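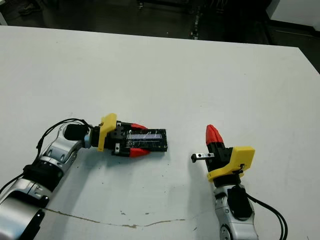
Two robotic arms at a white tabletop

Session 6: Reading a planning application

Okay, last time we got as far as who gets a letter and who doesn't. Today I want you inside a real set of papers, so grab the Druscombe bundle from the front. It's the old Mukitlow dairy site, application 3421, and I picked it because it's messy (you'll see!).

Start with the site plan and find the red line. Everything inside it is what the applicant wants permission for. Blue line means land they also own — and on this one the blue bit runs right behind the houses on Busine Street, so keep it in mind when we get to phasing.

Next, the planning statement. Jaime Figueiredo wrote a lovely one, very readable, and I still want you to underline every claim that has no drawing to back it up. I found 11. The parking paragraph on page 6 is a good place to warm up.

Then the objections. Elibariki Sang's letter is the one I'd copy if I were you: one page, three points, each tied to a policy number. Compare it with the long one about views from the back bedroom. A private view generally won't carry weight, but loss of daylight can.

For next time: write your own comment on the Godinho Lane entrance, for or against, 800 words tops. Bring two printed copies, we'll be swapping.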